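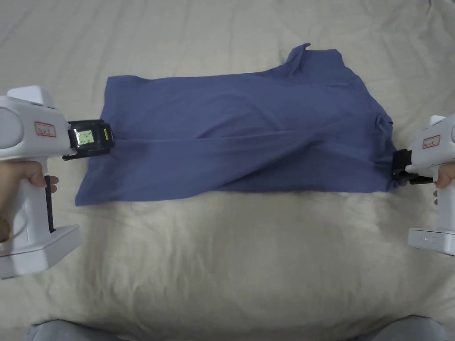
Last changed: December, 16:20

Ticket 802: Second pair of hand-held grippers, Loltwood site
Status: waiting for supplier
Category: Equipment / purchase planning

Problem
We have one pair of grippers for the folding work and it is used the whole day. When one side goes for service, both sides stop, as the T-shirts need two hands. In the last quarter we lost 7 working days like this.

Log
09:10 Asked Fluvik for the price of one more pair, same model as now. They answered with 2,041 per pair, without transport.

10:45 Asked if we can buy only one side. Fluvik says yes, but left and right must be ordered under separate part numbers. Please do not mix them in the order form, it happened to us already.

11:30 Kubíček offers a pair for less money, but the jaws are a different type. Our recordings on blue T-shirts would then come from two types of jaw. Zanidbridge does not accept this for the current project. Offer closed.

13:05 Budget check. Spare jaw pads and triggers cost 180 for one set. I propose to take two sets in the same order, so that we pay transport one time only.

14:50 Question from purchasing: is a table stand needed also? No. The operators work on the bed and put the grippers down on the bedsheet. Stand removed from the list.

16:20 Sent the corrected list to Fluvik. Delivery time is still not confirmed.

Next step: if the delivery is later than February, we ask for a rental pair.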